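招募遥操作示范员(兼职,2 人)
Griris 数据组 · 工作地点:Vamemitz 园区 · 十月到岗

先把丑话说在前面:岗位名称里有“机器人”三个字,工作内容大体是拿方块、放方块。如果您期待的是与钢铁巨人并肩拯救世界,隔壁算法组也没有这个编制。

我们在做的项目叫 Stament,让机械臂通过看人示范来学会桌面整理。它学得很认真,也很慢,目前手里有 3,051 条示范,其中 516 条因为操作者中途打喷嚏、走神或者突然想试试“能不能扔过去”而作废。余下的它都看过了,仍然认为绿色方块是可以商量的。所以需要您。

您每天要做的事:
坐在操作台前,用手柄带着机械臂把指定颜色的方块夹起来,放进桌上的黑框里,松开,退回,再来一条。
每条示范结束后打标签:成功、失败、说不清。选“说不清”的请写一句话,写“你懂的”不算。
按任务单打乱方块的位置。人类所谓的“随便放”其实很有规律,请以任务单为准。
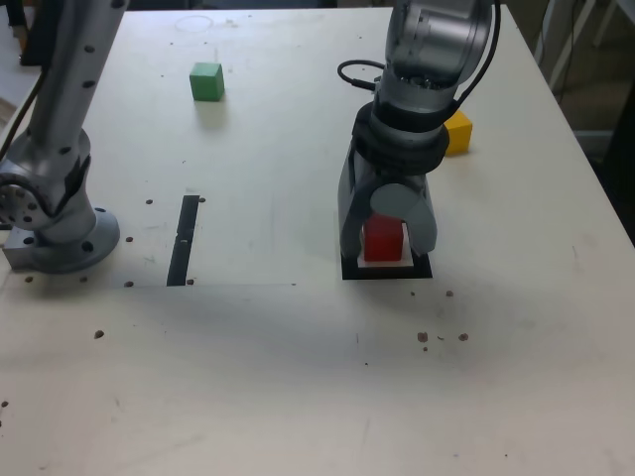

Stament 工位:红色方块位于夹爪两指之间,黄、绿方块在桌面上。

桌面上的孔和划痕都属于正常工作环境,不必上报,也不必擦。前一任示范员很爱干净,擦了一个下午,划痕至今健在。

我们希望您:
手稳,有耐心,能连续做同一件事而不开始怀疑人生,或者怀疑归怀疑,手上不停。
能分清红、黄、绿。入职前有一个小测试,请不要紧张。
失败了肯承认。失败的示范对我们同样有用,标成“成功”的失败则会让训练组加班,他们会来找您。
打过游戏的优先,弹过琴的也优先,夹娃娃常胜者请在邮件里注明战绩。
不要求编程,不要求相关专业。

待遇与时间:
每班报酬 480 元,按班结算,不按方块结算。曾有人建议计件,后来我们看了那一周的数据,就不再讨论了。
早班上午九点开始,晚班下午两点开始,每班四小时,中间休息两次。茶水间的咖啡机由 Rosales 项目组管理,它也是自动的,表现不如机械臂稳定。
每周至少来三班,至少做满一个月。

安全须知:
机械臂运行时,手不要伸进桌面范围。方块掉到地上,先按暂停再捡。急停按钮在哪里,第一天会让您亲手按一遍,按完您会发现重新启动相当麻烦,请记住这种感觉,但该按的时候照按。
长发请扎起,长袖请挽起,围巾请留在储物柜里。

报名方式:
发邮件至 Griris 数据组招聘邮箱,标题写“示范员+可上班时段”。正文请附简短自我介绍,以及您做过的最重复的一件事,做了多久,为什么停下来。不用附照片。
合适的话我们会约您来试做半小时,试做同样付钱。试做数据如果质量不错会收进训练集,届时会请您另签一份授权书。

招满即止,未录用者也会收到回信,由真人撰写。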